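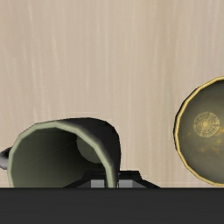
August, a bit after six in the morning

Slept badly again, which according to the app is impossible. Solusa gave me an 83 for the night. I was up at two with the window open, up again at four looking for the other pillow, and at some point I ate crackers standing at the sink. 83. "Well restored," it says, with a little green leaf.

I signed up for the trial because the woman at the pharmacy in Trendton was so nice about it and because it was free for the month. It isn't free next month. I went looking for the price last night and had to go through four screens to find it, and it's 388 a year if you pay all at once. For that I could replace the mattress, or at least the worse half of it.

What bothers me is that I looked at the number before I decided how I felt. I woke up cross and stiff, then saw 83 and thought, well, maybe I'm fine. I caught myself straightening up. Three weeks ago I would have just been tired and had an early night.

The booklet that came with the wristband says 2,292 people took part in a study and most of them reported better sleep. Reported to whom? And better than what? I once reported better knees after buying a pair of insoles, and I had the same knees. It doesn't say how long the study ran or whether anyone quit. I'd quit. I am thinking of quitting now. 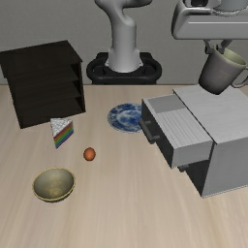
Went through the back pages of this notebook to see how I was sleeping last summer, before any of this. Not much there. "Hot." "Dog next door." One whole week in July with nothing written at all, and I suppose that means I slept. I can't prove it. I do remember the trip up to Phelan, where the motel had those heavy curtains and I didn't wake until almost nine, and all that cost me was the room.

So maybe curtains. The hardware store has some on sale but I don't trust the word blackout any more than I trust well restored. The last ones let in a stripe right across my face at five thirty. I could pin them at the sides, I guess.

Also cut out the second coffee. I've written that down before - twice, I see, once in March and once in May - and it lasted maybe four days each time. The app thinks caffeine is "a personal journey." I think it's coffee.

Later, just before ten at night. Walked out to the Trestow road and back before it got dark, and the band gave me 2,638 steps for the whole day. I did more than that going up and down with the laundry. When I told it to sync it thought for a while and gave me the same figure again, with a different leaf.

Took it off. It's in the drawer with the batteries and it can be well restored in there. The cancel page wants me to call between nine and noon, so that's tomorrow morning gone. Window open, fan on low, no crackers.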